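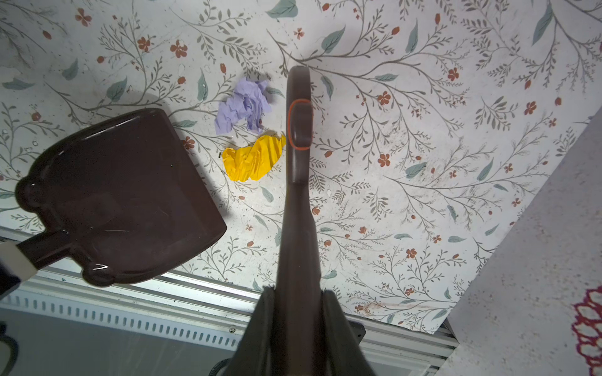
第 141 期

扫纸工位的夹爪保养记录。上期写了底座找平，这期写手指、腕部和腕部相机，最后补台面固定。型号沿用以前的叫法：机械臂 Prirkeck，夹爪 Szűcs，控制箱 Stornholm。

先交代任务。夹爪夹住刷柄，把纸团推进簸箕，刷子放回原位，算一个循环。负载很轻，路径也短，出问题的地方几乎都在夹持上。

这台夹爪上次保养之后跑了 3,017 个循环。计数取自控制箱，只算完整走完的，中途急停和手动拖动都不计入。所以手指实际开合的次数比这个数大，大多少没有记录。

停下来保养的起因是刷柄在手指之间转。空载时看不出来，刷毛压到台面、横向一推，刷柄就绕着夹持线偏一个小角度。偏了以后刷毛只剩一侧着地，纸团会从另一侧漏过去。

漏纸团最早被当成视觉的问题查了两天。识别框是对的，抓取点是对的，推的终点也是对的。最后把腕部相机的录像和关节曲线对到同一时间轴上，才看到刷柄和手指之间有相对转动。

以后遇到类似现象，我会先看夹持，后看识别。夹持检查只要一把扳手和一支记号笔，看识别要翻一整天的数据。

判断打滑的做法：夹住刷柄以后，用细记号笔在手指侧面和刷柄上画一条连续的短线，跑一组推扫，停下来看线断没断。线错开了就是打滑，错开的方向就是受力的方向。

画线要画在手指的侧面。画在接触面上会把墨蹭进垫片，下次清洁多一道工序。

刷柄的夹持位置也有讲究。这把刷子的柄中间细、两端宽，靠近尾端有一圈橙色椭圆，里面是略微凸起的握持区。我们现在夹在椭圆以下，刷柄重新变宽的那一段。

夹在椭圆那里试过。凸起的握持区是给人的手指用的，平行手指压上去，接触面变小，刷柄会绕着凸起摆。夹在最细处也不理想，手指行程快到底了，力反馈不稳定。

变宽的那一段问题在于两侧有斜度。夹紧时斜面会产生一个沿柄方向的分力，刷柄会一点一点往外走。单个循环里看不出来，连着跑才会累积。

累积量靠每个循环放回再抓取来清零。刷子放回原位的时候有定位，重新抓的时候位置就归正了。如果为了省时间改成连续推扫、中间不放刷子，就要自己加一次归正动作。

下面写拆手指。

断电之前先把手指张开到半程，手臂停在台面上方够得着的位置。全闭状态下拆，两根手指互相挡着，内侧螺丝的扳手角度很别扭。全开状态下手指贴着壳体，外侧又不好下手。

断电，等控制箱指示灯全灭，再拔腕部的接头。Stornholm 的箱子里有电容，灯灭得比开关慢，灯没灭就拔接头会留一条通信故障，下次上电要手动清。

左右手指做记号。两根看上去一样，磨损不一样，装反了以后接触面要重新磨合。我用胶带贴在手指背面写 L 和 R，方向以腕部相机的画面为准，不以操作者站的位置为准。

这条写进来是有人装反过。Cristóvão Ramalho 站在工位对面拆，我在这一面装，两个人的左右正好相反。手指装上去能动，零点也能过，夹持力读数偏高，查了半个上午。

现在的规定是同一副手指由同一个人拆装。

手指根部的螺丝先松对角，再松另一对角，全部松动以后再一颗一颗取下来。直接取下第一颗，剩下的会带着手指歪，定位销受侧向力，下次插进去会紧。

定位销不要用钳子夹着拔。手指平着往外退，退不动就左右轻微摆一下。销子上如果有划痕，先用手指甲试一下有没有毛刺，有毛刺就换。

手指根部和上缘会挂纤维。工位上有布，有刷子，这两样都掉毛。细丝挂在手指上沿，对夹持没有直接影响，进到导向缝里就会带灰，灰和润滑脂混在一起，阻力慢慢往上走。

清纤维用镊子夹，顺着缝的方向抽。不要用压缩气吹，气一吹，表面的纤维进到里面，后面就得拆壳体。

镊子抽不干净的地方，用一小段胶带卷在塑料片上，贴进去再拉出来。胶带选黏性弱的。黏性强的胶带会在导向面上留胶，比纤维更麻烦。

导向面用无绒布擦，擦到布上不再带黑色。旧脂全部擦掉再上新脂，新旧混用会变稀。脂的量以能看到一层均匀的光为准，手指来回推几次，两端堆出来的部分擦掉。

推的时候感觉阻力。整个行程里阻力应当一致，中间如果有一个点发涩，多半是导向面上有压痕，或者还有一根纤维没抽出来。先找纤维。

这次右手指在靠近闭合端的地方发涩。抽出来一小团，缠得很紧，里面混着纸屑。纸团在推扫过程中会掉渣，台面上总有白色的碎屑，落到手指根部的概率不高，跑的次数多了总会有。

接触面的处理。先用棉签蘸酒精擦，擦完等它自己干，别用布抹。布抹过的接触面上会留一层看不见的细毛，摩擦力反而下降。

擦干净以后看磨损。正常的磨损是整面均匀发亮。这次左手指只有下半截发亮，上半截还是新的样子，说明两根手指的接触面不平行，上面张着一点口。

张口的原因可能有三个：手指没有装到底，定位销磨损，或者滑座有间隙。按这个顺序查，前两个都不用拆壳体。

查装到底没有，用塞尺最薄的一片去探手指根部和滑座之间的缝，能插进去就是没到底。这次能插进去，在左手指内侧。

拆下来看，安装面上有一道干掉的旧脂，正好垫在一角。刮掉，擦净，重新装，塞尺插不进去了。打滑的主因就在这里，后面的步骤属于顺手做。

刮旧脂用塑料刮片。安装面是加工过的平面，金属刮片留下的划痕会把边缘顶起来，效果和那道旧脂一样。

装回去的顺序和拆的时候相反，螺丝对角上紧，分两遍。第一遍上到手指不晃，第二遍用扭力扳手到位。扭力值看夹爪底板上贴的那张表，每一批不一样，这里不写数字，免得有人照抄。

上完螺丝，手动把两根手指合到刚好碰上，对着光看缝。光线应当从上到下一样窄。上宽下窄或者下宽上窄，都退回去重新查安装面。 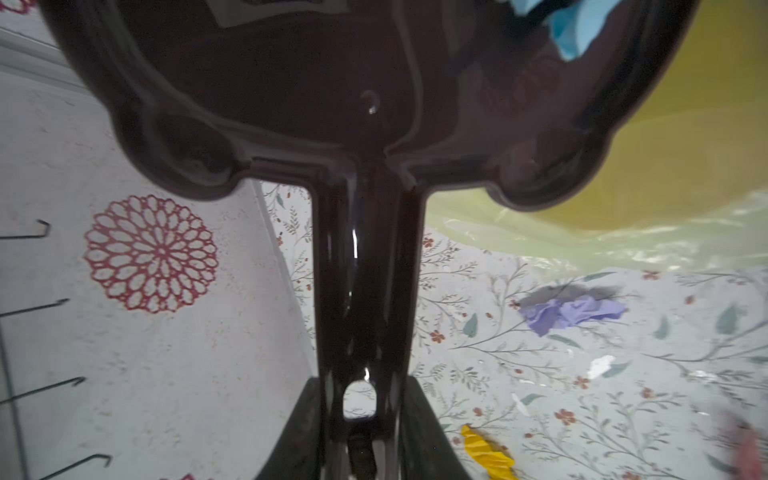

手指装好以后做零点。上电，等自检过去，进维护页，选闭合零点，让它自己慢速合到底。合的过程中手不要碰手指，也不要在手指之间放任何东西。

零点做完会给一个偏差值。偏差值本身大小不重要，要看和上次差多少。差得多说明装配有变化，应当回头看安装面。差得少就可以存。

存完断一次电再上电，重新读一遍。这版固件存零点有时候写不进去，界面上显示已保存，重启以后又回到旧值。厂家知道这件事，还没有改。

然后设夹持力。这个工位原来用的是额定的 20%，刷柄能夹住，推空气没有问题，推纸团偶尔转。这次改到 40%，记号线没有再错开。

往上加力之前要先把平行度弄好。接触面张着口的时候加力，力全压在半截上，刷柄会被压出印，垫片也磨得快。去年有一副手指就是这样废掉的，问题在安装面，处理办法却是一直加力。

40% 对这个刷柄没有问题，对别的工具不一定。簸箕柄短而厚，夹的时候用另一套参数。两套参数分开存，名字里写清楚是哪件工具，不要写“参数一”“参数二”。

切换参数放在接近动作之前，等控制箱返回确认再往下走。早先的脚本是发完指令就动，偶尔会用刷子的力去夹簸箕。

接着是腕部相机。

相机装在腕部，看得到手指，也看得到台面的一部分。拆手指的过程中难免碰到支架，所以装完手指一定要复查相机位置，没碰过也要查。

复查方法：手臂回到固定的检查姿态，手指全闭，取一张画面，和存档的那张叠在一起看。看两个地方，一个是指尖，一个是台面边的铝型材。指尖对上了、型材没对上，是手臂姿态或台面动过。型材对上了、指尖没对上，是夹爪这边的事。两个都没对上，先查相机支架。

型材上的槽是平行直线，叠图的时候很好用，偏转一点就能看出来。布上的花纹不能拿来当基准，布会移，会皱，每次铺的位置都不一样。

有人提过在布上贴标记。试过，刷子会把标记的边刷起来，起边以后纸团会卡在那里。后来标记都挪到了型材上。

镜头清洁放在叠图之前。灰点在叠图里很像位置偏差，至少第一眼会这么觉得。用气吹球吹，吹不掉的用镜头纸，从中心往外转着擦，只擦一遍。

壳体表面是亮的，反光比较强，光源位置一变，画面里的高光就跟着走。如果曝光设成自动，高光进来以后台面会变暗，浅色纸屑和布的底色就更难分。

我们把曝光固定了。固定之前要让灯先亮 20 分钟，刚开灯的时候亮度还在爬，这时候定下来的值过一会儿就偏亮。

白平衡也固定。纸团的颜色差得开，黄的和紫的，白平衡漂一点不影响区分。麻烦的是白色小碎屑，底布也是浅色的，漂一点就没了。

碎屑目前不在识别目标里，只推成团的纸。碎屑每班结束人工清一次。想让刷子把碎屑也带走，需要降低刷毛离台面的高度，高度一降，布就跟着走，得不偿失。

说到布。台面上铺了印花布，推扫的时候刷毛对布有拖动，布往推的方向走，走到一定程度会起褶。起褶以后刷毛过去会弹一下，力矩曲线上是一个尖峰。

控制箱把这种尖峰当碰撞处理，报警停机。调高碰撞阈值可以不报，但真撞上簸箕的时候也不报了，所以阈值没动，改的是布的固定方式。

原来只压两个角，现在四边都收到台面下面，用夹子固定在型材那一圈。夹子的位置要避开手臂的走线，避开型材上的小支架。夹子装完用手掌从中间往四边推一遍，推不出褶就可以。

布和旁边那块浅灰带斑点的面相接，接缝处有高低差，刷子的路径不要跨过去。脚本里设了边界，边界离接缝留出一个刷头的宽度。重新铺过布，这条边界要重新示教，不能沿用。

簸箕的位置同样要查。簸箕的前沿是直的，要和推的方向垂直。斜着放，纸团碰到前沿以后会沿着边滑走，滑到角上停住，下一次推又把它推到簸箕外面。

实际做不到每次都垂直，人工倒完纸团放回去总有偏差。现在的做法是推之前先由相机找前沿的直线，按直线算推的方向。偏差大到超出腕部转角范围，就停下来等人摆。

这款簸箕颜色深，内侧有光泽，有一些划痕。找直线的时候划痕会被误认成边，尤其是白色的那几道。解决办法是只在布和簸箕的交界处找，不在簸箕内部找。

前沿和布之间的缝也要看。前沿翘起来，纸团会顶在前沿下面，顶住以后刷子继续推，簸箕整个往后退。退了以后位置就变了，后面每一次都推不进。

目前没有给簸箕加固定座。加了固定座，位置是准了，取放就慢了，这个工位每天要取放很多次。以后如果改成自动倒，再考虑加。

线缆。腕部出来的线沿手臂走，到底座附近留一段弯。这段弯要够大，手臂转到最远的时候不能绷直，也不能松到垂在台面边上。

垂下来的线会碰到型材边缘，来回磨。检查的时候把线捏着转一圈，看朝型材那一面有没有发亮的地方。发亮就是在磨，先改走线，再决定换不换线。

这次有一处轻微发亮，外皮没有破，改了扎带的位置，线没有换。扎带不要扎得太紧，扎完线还能在里面转动就行。

扎带头剪平。剪斜的扎带头很利，维护的时候手背划过去就是一道口子。

接头插回去之前看一眼针脚，插到底以后轻轻往外拉一下。接触不良的表现是手臂转到某个角度时夹爪掉线，转回来又恢复，日志里只有一条超时，很难往接头上想。

全部装完以后的试运行分三步。第一步不拿工具，手臂慢速走完整条路径，只看线和支架。第二步拿刷子，不放纸团，看布动不动。第三步放纸团，画记号线，正常速度。

三步之间不要跳。上个月有一次直接从第三步开始，接头没插紧，手臂走到一半夹爪掉线，刷子掉下来砸在簸箕边上。簸箕没坏，刷子没坏，零点要重做。

第三步的纸团要用旧的。新揉的纸团弹性大，刷子碰一下会自己张开，滚的方向没有规律，出了问题分不清是纸团还是夹持。揉过多次的纸团形状稳定一些。

两个纸团放得近的时候，先推离簸箕近的那个。先推远的，近的会被带着一起走，走偏的时候两个一起偏。这条和保养没有关系，写在这里是因为试运行时总有人问。

这次试运行的结果：记号线没有错开，力矩曲线没有尖峰，叠图时指尖和型材都对得上。相机支架没有重新调。

遗留一：右手指发涩的那一段，清完以后顺了，但导向面上有一条很浅的压痕，手摸不出来，斜着光能看到。下次保养再看，如果变深就换滑座。

遗留二：固件存零点的问题。临时办法是每次开机后读一遍零点，和纸质记录对，不一致就重新写。Cristóvão 写了个小脚本自动比对，还没有在别的工位上试过。

遗留三：手指根部没有防护。想做一个软挡片，挡住从台面方向来的纤维和纸屑，又不能挡相机视野。画了两版，第一版闭合时会互相碰，第二版拆手指时得先拆它，多了两颗螺丝。

有人回复问能不能套一层薄的护套。试过，护套会跟着手指动，动的时候在相机画面里进进出出，识别那边要加遮罩。遮罩加上去，刷柄附近的纸团就看不到了。不划算。

另一条回复问夹持力改了以后保养间隔要不要缩短。目前没有改间隔，加了一项：每周六收班前画一次记号线，跑一组推扫，看完擦掉。线错开就提前停，没错开就照常。

还有人问 Mundton 那边的同型工位是不是也打滑。那边的刷柄是直的，没有斜度，夹持力还停在原来的值上，没有报过打滑。他们的安装面有没有残脂，要等他们拆了才知道。

问塞尺规格的：用手头最薄的一片就行，能不能插进去比具体厚度有用。问润滑脂牌号的：看底板上那张表，和扭力值在同一张上。

保养表改了三处。“清洁手指”拆成“清洁导向面”“清洁接触面”“清洁安装面”，原来那一条写得太笼统，安装面就是这么漏掉的。“检查相机”后面加了“叠图存档”。“更换手指”后面加了拆装人签名。

下期写控制箱的风扇和滤网。滤网里的纤维比手指上多得多，拆之前准备一个袋子接着。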